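Farina Tabletop Set
README, second revision, January

What this is

Farina is a collection of 315 short episodes about cups, a thin pink stick, and a table covered in brown paper. If you were hoping for a kitchen, Mikier is next door and has a whole sink. Farina has tape.

The activity is simple enough to fit on a sticky note: the stick goes into a cup, or comes out of one, or moves from one cup to another. It takes longer than you would think.

The table

Brown kraft paper covers the work surface and blue painter's tape divides it into cells. The tape was laid by eye and by people with opinions. Cells are therefore not all the same size, and anyone planning to use the grid as a ruler should read the section on known problems first, then reconsider. Cups may stand inside a cell or right on a line.
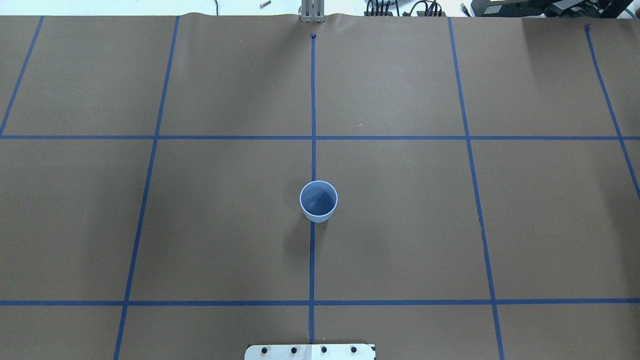

Could the cell labels please say which edge they start from, one early user wrote in, having lost an afternoon to a mirrored table. They now do. Columns run left to right and rows run near to far, both as seen from the near edge of the paper. Version 1 files still have it the other way around and have been left that way as a warning.

Where a cup stands on a line, its label lists both cells. Where it stands on a crossing, the label gives up and says "crossing".

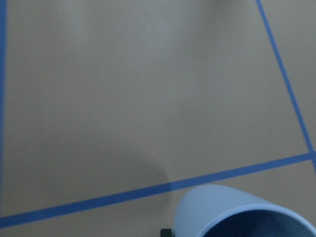

Tape lines meeting at the corner of a cell.

The objects

Blue cup: light blue outside, darker inside. Yes, we chose a blue cup for a table covered in blue tape. Color thresholding will find you a great deal of tape.

Tan cup: yellowish tan, for a table covered in brown paper. See above.

Pink stick: the only object that stands out from anything. Labeled "stick" throughout, after a long discussion in which "straw" lost by one vote.
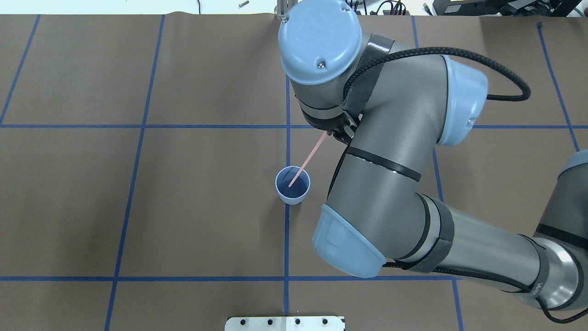
Each episode has a start cell, an end cell, and a one-line note. The notes were typed by hand at the Nukent bench, and their tone declines as lunch approaches. "Stick in cup" and "stick in cup again" mean the same thing.

Known problems

The paper creases. It was replaced 3 times, and the tape was relaid each time, so cell borders shift between sessions. Use the border file that matches your session.

In 11 episodes the start cell is missing. We have guesses, which we are keeping to ourselves.

Light differs between sessions, and the shadows go where they like.
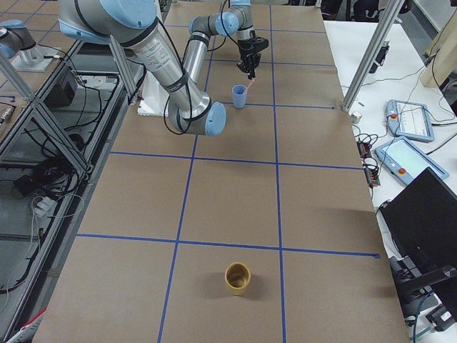

Almost 90 episodes include a cup that has no part in the task. These carry the tag "bystander". Please don't filter them out and then report that your method copes well with clutter.

Getting the files

Farina is hosted with the other Drunberg sets. Unpack everything into one folder and keep the border files beside the sessions. Corrections are welcome, especially for the 11.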